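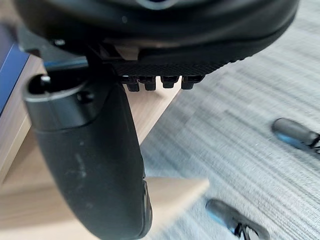

Getting the back room down to the desk and the floor

September 25, 2010

I said in June that I would sort out the back room before the weather turned, and I have mostly done it. This is a long post about a small room, so skip it if you came for the bread.

We moved to Vistgate two years ago and the back room took everything that didn't have a place. The boxes that came in first ended up at the bottom and stayed taped. By this summer I could get as far as the window if I walked sideways. The desk was in there but I did my bills at the kitchen table.

I started with paper. I had bank statements going back to an apartment on Feltham Street I left in 1998, and manuals for a fax machine and two phones that went to the dump years ago. I kept seven years of taxes, the car papers, and anything with a seal on it. The rest went through the shredder, which overheats after ten minutes and has to sit for half an hour. I would shred, go hang out some wash, come back and shred again. It took four evenings. The recycling truck would not take shredded paper loose, so it went out in paper grocery bags folded over and stapled.

Then I did the cords. I plugged in everything that might belong to something and if it didn't belong to anything by the end of the afternoon it went in a bag for the electronics drop-off. I kept two extension cords and the good power strip.

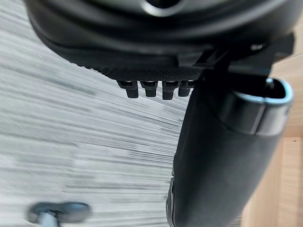 The floor took longer than I planned on. I swept first, then vacuumed along the baseboards with the narrow attachment, then went over it with a damp mop and a little dish soap. Too much soap leaves a film and you end up mopping twice. I know this from the kitchen and I did it again anyway. The second pass was plain warm water, changed when it got cloudy. I let it dry overnight with the window open and stayed out of there in my shoes.

There was one sticky patch where a box had been sitting on packing tape. Soap did nothing to it. Cooking oil on a rag, left for a while and then rubbed, took it off, and then I had to wash off the oil.

For storage I bought one Closa shelf unit at Pearce, the hardware store, for $65. They had a wider one but it would have blocked the outlet. The instructions had a step out of order (put the back panel in before you tighten the sides, whatever it tells you) and I had to take one side off again. It is 34 inches wide and fits between the closet door and the corner with enough room left over to get a broom in. 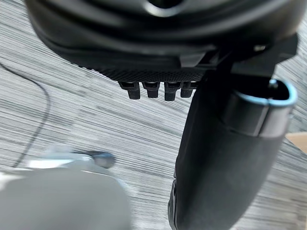 Mostly black and grey, with a silver bolt head at upper right and a pale blue rim.

I gave the desk its own day. I took everything off it, wiped it with a barely damp cloth, and dried it right away with an old T-shirt. Then I put back only what I had used in the last month. That was the lamp, a mug of pens, the stapler, and the checkbook. The pens got tested on the back of an envelope first and more than half of them were dead.

The drawers I have not really dealt with. I took out the batteries, some of which had leaked, and scraped up the crust with a wooden stick. The bottom drawer still has a lot of foreign coins and keys in it. I don't know what the keys go to and I am not ready to throw them out.
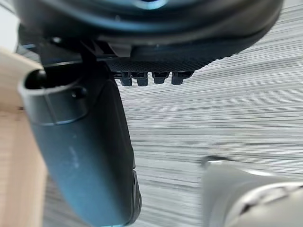

I also went back and forth on a rug. I had one in there before and it did nothing but bunch up and collect crumbs, so for now the floor stays bare. If it gets cold in the winter I may change my mind. I could use the runner from the hall, which is too short for the hall in any case.

What is left is the closet. It has the winter coats, the sewing machine, and a box marked MISC in my own handwriting. I would like to have it finished before the heat comes on, but the gutters have to be done first.

If anyone knows whether it's worth repairing a shredder that overheats, leave a comment. It's out of warranty and the replacements at Pearce looked flimsier than the one I have.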